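Participants wanted: help us argue about good practice for hand-held gripper work

Posted Jul 4, 2026 by Blandine Rolland

Hello! I'm Blandine, I look after the practice guide at Finiment, and I'm looking for people to come and open cupboards with me. Well, a bit more than that. We're rewriting the house rules we use when people record everyday jobs with hand-held grippers, the recordings that robot arms later learn from, and I want the new version to be tested by people who didn't write it.

The old rules (we call them Sitompul, after the building where they were drafted, and the name stuck long after we moved out) were written for tabletop picking. Cups, blocks, that sort of thing. They say almost nothing about doors. A door swings, it has a hinge side and a free side, it can be left half open, and two people will open the same one in quite different ways. Our draft chapter on doors is called Trultent and it's a mess, and I say that as the person who wrote most of it.

A session lasts two hours. You'll get a gripper, a short list of jobs, and the draft rules on paper with a pencil. You do the jobs following the rules as written, even where they're daft, and you scribble on the paper wherever you got stuck or wanted to do something else. Then we sit down with tea and go through your scribbles. I care far more about the scribbles than about how smoothly you work! 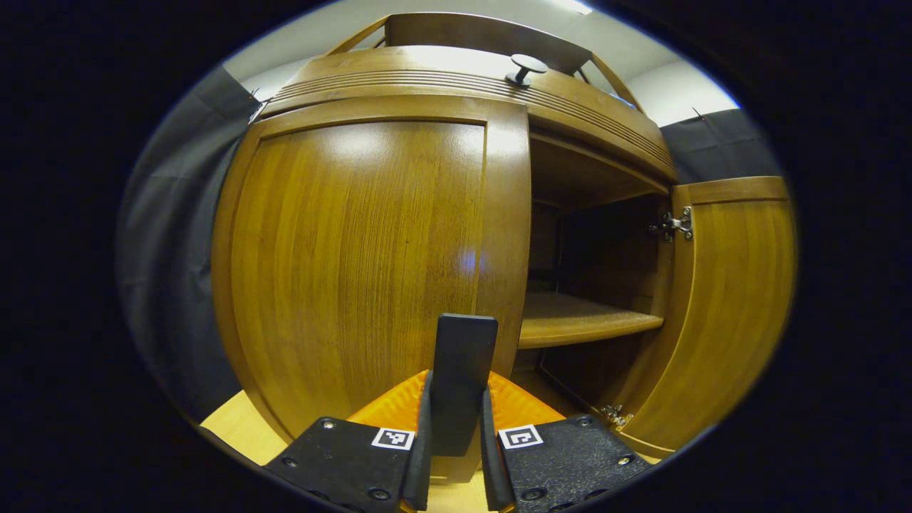

Do I need to have used a gripper before?

No experience is needed, and half the places are being kept for complete beginners. You'll have time to practise before we record anything, and someone will be with you throughout.

The bits of the draft I most want pulled apart are these.

Rule 4, on starting positions. At present it says every door must be "fully closed or fully open" before a recording begins. Fine for a simple cupboard. With a two-door one it doesn't say whether both doors have to match, and I've had three different readings of it from three colleagues, all of them sure.

Rule 7, on hinges. Fingers are to stay on the free side of the door and off the hinges, always. I'd like to keep this one as it is, but if you find a job where it forces your wrist into a silly angle, please tell me.

Rule 9, on markers. The square markers on the gripper fingers need to stay clean and uncovered. The draft says to check them "regularly", which is a useless word. Before each job? Before each session? You tell me what you'd really remember to do.

Rule 12, on sharing a space. When two grippers are being used near the same piece of furniture, who moves first, and how do you say you've finished? We've got a spoken "clear" at the moment and people forget it constantly (me included).

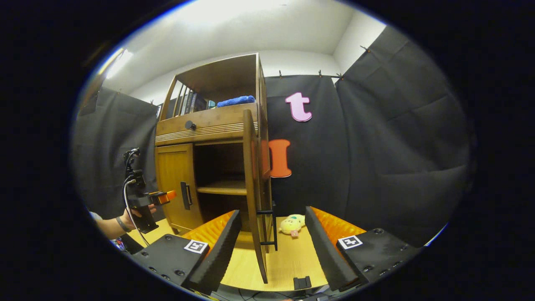 Pushpa Pandey wrote back to my first call in June to say that rule 12 should come before everything else in the chapter, and that "clear" is too easy to mumble, so she would rather each person stepped back from the furniture and lowered the gripper before the other one started. I like that a lot. It's gone into the draft as 12b, and you'll be trying both versions.

Now the practical stuff. You need to be 18 or over and comfortable standing and reaching for a while, with breaks whenever you like. Left-handers, please do apply, we've had far too few and I suspect the rules quietly assume a right hand. If you have a sore wrist or shoulder at the moment, wait for the next round.

We pay 133 euros a session, plus travel up to 200 kilometres each way. You can come to 2 sessions but they can't be on the same day, your arm wouldn't thank you. Hands, sleeves and voices may end up in recordings, so there's a consent form, and you can ask for your recordings to be deleted afterwards without giving a reason.

To apply, send me a few lines through the Stikik noticeboard, quoting call 408. Tell me which hand you use, which weeks suit you, and one instruction from any manual that has ever driven you up the wall. I read them all myself, so replies can take a few days.

If you're coming with a friend and want to be paired up for rule 12, put both names on the one message.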